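Household Help > Furniture and Floors
Light wooden table top going dull and sticky, can I oil it?

Posted by Syahrul Mandagi, 2760 views

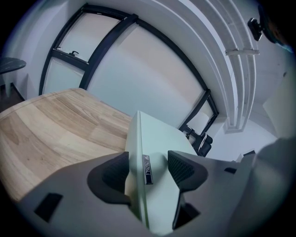
The table, with its light wooden top

Hello everyone, I hope this is the right section. I've been reading this site for ages whenever something goes wrong in the flat and this is the first time I've had to ask for myself, so please be patient with me!

We bought our table from Bosby in 2022, when we moved in, and it has had a hard life. We eat at it, my daughter does her homework at it, I cut out sewing patterns on it, and in the evenings it tends to collect whatever came home in people's pockets. I've always liked how pale it is because the room doesn't get a great deal of sun and a dark table would have made it gloomy.

The trouble is that the surface has started to feel tacky. I mean to the touch more than to look at, so I'm not sure how much good a picture does. If you rest your forearm on it for a few minutes you feel it let go of you when you lift it. It was worst in August, when it was so warm and close, but it hasn't gone away now the weather has cooled. The end where we eat also feels a bit flat and dull compared with the other end, where I do my sewing.

I wipe it after every meal with a cloth and a squirt of kitchen spray. My mother-in-law says the wood is thirsty and needs feeding, and she has very kindly given me a bottle of Bovero furniture oil, which she swears by for her own sideboard. I was about to go ahead one evening and then lost my nerve, as I don't know whether the table was oiled or varnished in the first place. The leaflet is long gone. Would oil help, or would I be making it worse? And if I have to sand it, is that something a nervous beginner can do at home? I have a small sander borrowed from my brother but I've only ever used it on a shelf.

Thank you so much in advance, and sorry this has got so long.

Skandumov

Just oil it, we do ours every spring and it comes up lovely. Any oil will do, even olive oil out of the cupboard.

Wattimena

Hello Syahrul, and welcome. Please put the bottle down for the moment, and with respect to the poster before me, don't use olive oil on a table. It never properly dries, so it sits there and collects dust, and after a while it starts to smell like an old chip pan. I did it to a bread board of my mother's years ago and was not allowed to forget it.

The first thing is to find out what finish you've got. Pick somewhere out of the way, such as a corner that normally sits against the wall, clean it and let it dry, then put a drop of water on it and leave it for ten minutes or so. If the water stays up in a bead and wipes off without a trace, you most likely have varnish or lacquer. If it sinks in and leaves a darker patch, the wood is oiled, or there's not much left on it at all. It's a rough and ready test, and an oiled top that has been looked after can bead water too, so try it at both ends of the table if they feel different to you. Shops often keep the care leaflets, so it might be worth a telephone call to Bosby as well.

Whichever it turns out to be, I would clean it before doing anything else. My guess, and it's only a guess from your description, is that a good part of your stickiness is kitchen spray that has been building up with a bit of cooking grease and hand cream. Ours was dreadful for this. I had convinced myself the varnish was perishing, I had even looked up the price of a new table, and in the end it came up beautifully with washing-up liquid!

Put a small squirt of ordinary washing-up liquid in a bowl of warm water. Wring a soft cloth out until it's barely damp, and wipe along the grain, doing a patch at a time. Go over each patch again with clean water and another wrung-out cloth, then dry it straight away with an old towel. You'll probably need to change the water more often than you expect. Leave it overnight and feel it again in the morning before you decide anything.

If it is still tacky after two goes at that, and the water beaded, then the varnish itself may be softening. Oil won't mend it, it'll only lie on top and be stickier still. That would mean taking the old finish off and putting a new one on, and before you let the sander anywhere near it do find out whether the top is solid or veneered. Have a look at the edge from underneath. If the grain carries on from the top and down over the end, that's a good sign. Veneer can be terribly thin and you can go through it in a moment with a machine.

If the water soaked in, then your mother-in-law may be quite right and it wants oil. Check on the bottle that it's meant for table tops, and try a little underneath first, as oil nearly always makes pale wood look warmer and yellower, and I know you like yours pale. Thin coat, leave it as long as the label says, wipe off every bit you can. Lay the oily rags out flat outdoors to dry, please, and don't leave them screwed up in the bin, they can heat up and catch fire.

Syahrul Mandagi

Thank you both. Wattimena, I did the water drop before breakfast and it beaded up at both ends, so the oil has gone back in the cupboard and I shall have to think of something tactful to say. I've washed the eating end once so far and you should have seen the colour of the bowl. It already feels less grabby. I'm doing the second wash tonight after supper, and I'll have a look at the edge while I'm down there.

Wattimena

Oh, that's good to hear. Give the sewing end a wash too while you've got the bowl out, or you'll have two different shades. And go easy on the spray from now on, a damp cloth is plenty for crumbs.

2 people found this page helpful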